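The Back Bedroom at Koltanum, Window Side

Welcome back, and thank you for all the kind notes about the last batch! We have been working our way slowly around the back bedroom all through January, and this page is for the window side of it, which a few of you have been asking after ever since I mentioned the curtains. I am afraid I could go on about curtains for a very long time, so get yourself something warm to drink.

When we first moved in, there was a heavy green drape over this window that came from the Wustisel shop in town – good cloth, and it must have cost somebody a pretty penny, but it swallowed the daylight whole. By 3 in the afternoon we had the lamp on. I put up with it for 7 months, which was far too long, and then one morning I took it down, folded it into the cedar chest and stood there in my slippers just enjoying the sky.

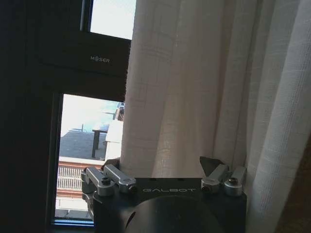

White was the only color I wanted after that. I looked at cream, and I looked at a very pretty oatmeal in the Zisenell catalog, but against a dark window frame a plain white curtain looks so fresh and clean that I never really wavered. The fabric was 40 dollars for the lot, on sale, and I hemmed it myself over two evenings at the kitchen table (the second hem is much straighter than the first, and I would thank you not to look too closely when you visit).

The frame we left dark. My sister wanted it painted to match the walls, and we went back and forth on it for weeks, but I like the way it sets off the view, and the name MOSER on the crossbar is a small thing I have grown fond of. A soft cloth and a little warm water is all it gets from me.

Next up will be the closet side and the reading chair, once the new cushion comes in from Lý. If you have a favorite way of keeping white curtains white, do write and tell me. I read every note, even when I am slow to answer.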